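Cindel notebook -- hand gripper no. 2, jacket folding
November, started after lunch, bedroom end of the flat

Right, picking this up where I left it. The second Cindel gripper is back together after Joar had it in pieces on his kitchen table, and it feels a lot better in the hand than the first one did. The linkages were so stiff before that my thumb gave out after a few minutes, and now the whole thing closes with a nice even squeeze. Joar reamed the pivot holes and put a smear of grease on each one (the white stuff from Plakum, not the copper one, which gets everywhere and I do mean everywhere).

Printed the inner bars again overnight as well. The last pair had a bit of a twist in them, so the tips met high on one side and low on the other, and thin cloth just slid out of the gap. I re-sliced with more walls and stood them on their long edge, 6 hours for the pair. There's still a tiny lip on one of them where the support came away. I'll file it down when I can find the file.

Today was all about thick cloth. We've done tea towels to death and Oda keeps asking when we're going to try something a person would wear outdoors in this weather! So it's padded jackets from now on, starting with the hood and then working down to the hem.

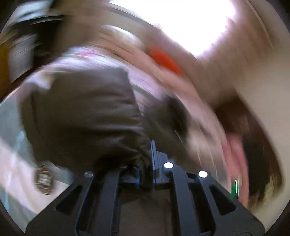

Main thing I noticed is how much the padding wants to spring back. With a towel you close the tips and that's that, but with quilting you squeeze, the filling shuffles off sideways, and then you've got two layers of shell fabric that would quite like to part company. Slow is better. If I close the jaws gently, wait a beat and then give the last bit of squeeze, the hold is a lot firmer. Must remember to write that into the notes for the motor version, as a pause between two closing steps. Frøydis thinks it could be done by watching the motor current and I'm sure she's right, but a plain timer will do me for a first go.

Also, going in at the seams is much easier than going in at the middle of a puffy section. Less filling there, so the tips get a proper bite. I did 27 goes before tea and stopped writing down the ones at the seams after a while, they were all fine. The mid-panel ones I did keep a note of and it's on the loose sheet tucked in at the back.

Laying the thing out again between goes takes longer than the folding, mind you. You get it flat, the sleeves wander off, you pull one straight and the hem rides up. I ended up with a sort of routine -- hood to the pillows, placket down the middle, sleeves out to the sides last of all -- and it got quicker once I stuck to that. 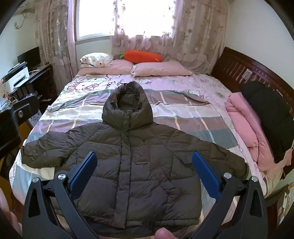 Pads next. I'm fairly happy with the blue ones, the texture does help on shiny shell fabric, but I'd like to try a softer batch. Roald has an open bag of the Wiegand pellets and says I can have what's left if I come and fetch it (he's had it since the spring and it will need drying out before it goes near a printer). If that's no good I'll cast a pair in silicone. Kerstin did some for her Tulport arm and still has the mould, though hers are 23 mm wide and ours would need trimming.

Bits to sort:
File the lip off the inner bar.
New screws for the outer pivots, these are a touch long.
Ask Joar what grease he used on the return spring, it's gone sticky.
Wrist strap! My hand was properly sore by the end.
Type up the loose sheet before it ends up in the recycling.

Weighed the gripper on the kitchen scales after the last run, and the new bars put it up to 133 g over the old one. That's more than I wanted. Some of it can come out of the outer arms by making the triangle cutouts bigger, and I'll draw that up tonight if Oda isn't using the computer. Otherwise tomorrow, after I've been to Roald's.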